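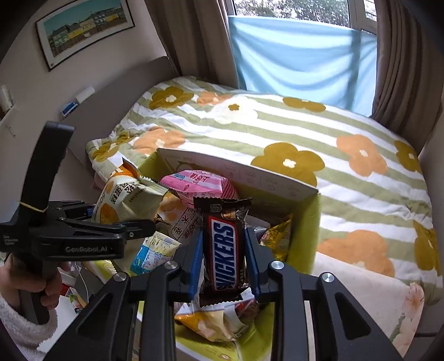
Chapter 4
Gathering Examples

4.1 Before you collect anything

I used to think that the clever part of teaching a machine was the learning, and that collecting examples was the chore you got through first. I now spend most of my working week on the chore, and I've come round to liking it more (my colleagues think this is a bit sad).

By the end of Chapter 3 we had a policy, meaning a rule that takes in what a camera sees and gives back what the hand should do next. We trained it on the small practice set that comes with this book. If you did the exercises you'll have noticed that it was quite good at the practice set and pretty hopeless at everything else. This chapter is about fixing that, and the fix is mostly shoe leather.

Let me start with the first set I ever put together for other people to use. It was a picking task, at a firm called Bridura, and the brief was one line long: take a small packaged item out of a box and put it down beside the box. I set up a table, screwed down a lamp, bought a box of cereal bars, and recorded 3,000 goes at it over a few weeks. Every one was tidy. The bars were all the same, the table was grey, and I always sat in the same chair. I was terribly proud of it!

Then Zainab Adeyemi, who was running the tests, moved the lamp. Success on the task dropped from 74 per cent to a number I'd rather keep out of print. She moved it back and the number went up again. We did this several times, as you would with a light switch, and I went home early.

What I had gathered was 3,000 examples of one thing. A learning system has no idea which parts of an example matter. I knew the lamp was beside the point, but the data never said so, because the lamp never changed. If something stays fixed in all of your examples, the system is free to lean on it, and it very often will.

4.2 Going to where the mess is

So for the second attempt we left the lab. If you're using hand-held grippers, where a person holds the tool and does the job directly, this is easy enough: you put the kit in a bag and get on a bus. With an arm bolted to a bench you'd need a van and a very patient host. I'll come back to arms in Chapter 6.

Have another look at the photo that opens the chapter. It's a bedroom with a flowery duvet, and the job is snacks out of a box. The fingers have closed on a Snickers bar, and all round it are bags and packets of other kinds, some striped, some foil, some with Chinese writing on them. Compare that with my box of matching cereal bars. Even before anybody moves, this one picture holds more of what a home is like than my whole grey table did: patterned cloth, a window, curtains, things left lying about near the box.

Packets are a lovely subject for this, by the way. They crinkle. They slide over one another, and a half-empty one folds up in a way a full one doesn't. A stiff bar can be gripped nearly anywhere along its length, while a puffy bag of crackers wants to be taken by the edge or pinched quite gently in the middle. If you only ever show the system bars, it'll treat a bag as a strangely fat bar, and you can guess how that goes.

4.3 What counts as one example

We need a word for one complete go at the task, and I'll use episode. An episode starts with the hands clear of the box and ends when the item has been set down and let go. In between you keep everything, including the dithering.

That last bit causes arguments. Danjuma Ogunleye, who taught me most of what's in section 4.5, throws away any episode with a pause longer than a breath. I keep them, as long as the person recovers and finishes the job. My reasoning is that a robot is going to fumble, and I'd like it to have seen somebody get out of a fumble. His is that pauses teach pausing. We've each got results to wave at the other, and the fair thing to tell you is that it depends on the length of your task – short picks seem to suit his way, longer jobs seem to suit mine. Try both in Exercise 4.2.

For each episode, write down at least the following:

The place, by a short code. Two bedrooms in the same flat get two codes.
Who was holding the tools.
What was picked, in plain words. "Chocolate bar" is fine.
Whether it was finished, and if it wasn't, what went wrong.
The time of day, to the nearest hour.

You'll be tempted to skip the last one. I was, and then I found a whole batch from a September evening in which the pictures got darker and darker, and I couldn't sort it from the rest without watching the lot.

4.4 How many, and how many of each

People always ask me how many episodes they need, and I always ask how many places they've got. Suppose you've time for 100 episodes. You could do all of them in one room, or you could do two in each of 50 rooms. Neither is ideal. The first gives you my grey table again, and with the second you'll spend your life on buses and hardly get a feel for the task before you're packing up.

For a short picking job I'd start with ten rooms and ten episodes in each, then train, test in a room that's in none of the data, and look hard at the failures. Let the failures choose the next room. If it keeps missing shiny packets, find somewhere with strong light and take plenty of foil.

Keep that test room properly separate, please. Don't practise in it, and don't borrow its box for another session. I once used a test kitchen to show a visitor how the tools worked, saved the recordings out of habit, and spoiled a month of results.

Exercise 4.1. Choose one room you know well. List everything in it that would stay the same across 100 episodes unless you made a point of changing it. Mark the ones a learning system might lean on, then swap lists with someone and see what they spotted that you missed.

Exercise 4.2. Take the practice set and sort it into episodes with a long pause and episodes without. Train once on all of it and once on the quick ones only. Keep the results somewhere safe, as you'll need them again for section 4.5.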